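Can a machine clean a bathroom sink yet?
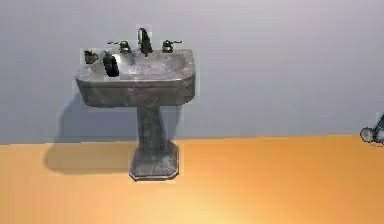 My sister asked me in November if she should wait a few years before hiring a cleaner, because by then a robot would do it. I told her to hire the cleaner. Then I spent a good part of the winter trying to find out if I was right. I work in building maintenance and write no software, but Vandana Sengar, who I used to share an office with, now works on simulated rooms at Sesetti, and she let me sit in on a few of her practice runs. The job I kept coming back to was the sink. A pedestal sink like the simulated one has a thick rounded rim, a spout in the middle and a lever handle on each side, and all of those have to be wiped behind as well as in front. Most people do it without looking.

Vandana's group breaks the job into steps. Turn on the water, wet the cloth, wipe the bowl, wipe the rim, wipe around the faucet, put everything back. Turning a lever is mostly solved, she said. A lever is easier than a round knob, as you can push it with almost anything. Wiping the bowl is harder than it sounds. The arm has to keep pressing while the surface curves away from it, and if it presses too hard it stops or skids.

The part that goes wrong most is the clutter. At my house that means toothbrushes, a razor, a bar of soap that has gone soft on the bottom. A person picks up the soap, wipes, and puts it down again. In the runs I watched, the arm either left the item alone and cleaned a neat ring around it, or knocked it into the bowl. One run ended with the bottle lying over the drain and the arm wiping the bottle.

The figures she gave me were for one task, wiping the bowl and rim with two items left out. They had done 2,000 tries in simulation. After that they moved to a real sink in the Sesetti workshop and did 259 tries there. She wouldn't give me the success rate for the real sink, only that it was lower and that water was a large part of the reason. Simulated water is slow to compute, so they mostly leave it out.

Vivek Ahuja runs the cleaning crews for the Medlow building, where I do the boilers. I asked him how long a sink takes. He said 3 minutes if it's been looked after and longer if there is scale around the taps. His crew also notices things. They report a drip, or a crack, or a loose pedestal, and then I get a call. I would miss that part if a machine took over, unless somebody taught it to look for drips too.

On the shop floor it's a different story. Pushpa Kanaujia packs fittings at Cimar and says the arms on her line have been doing the same lift for 5 years with few complaints. The parts arrive the same way up every time. No bathroom I have ever worked in was like that.

My sister hired the cleaner, every other week. I'm going back to see Vandana when they start on toilets.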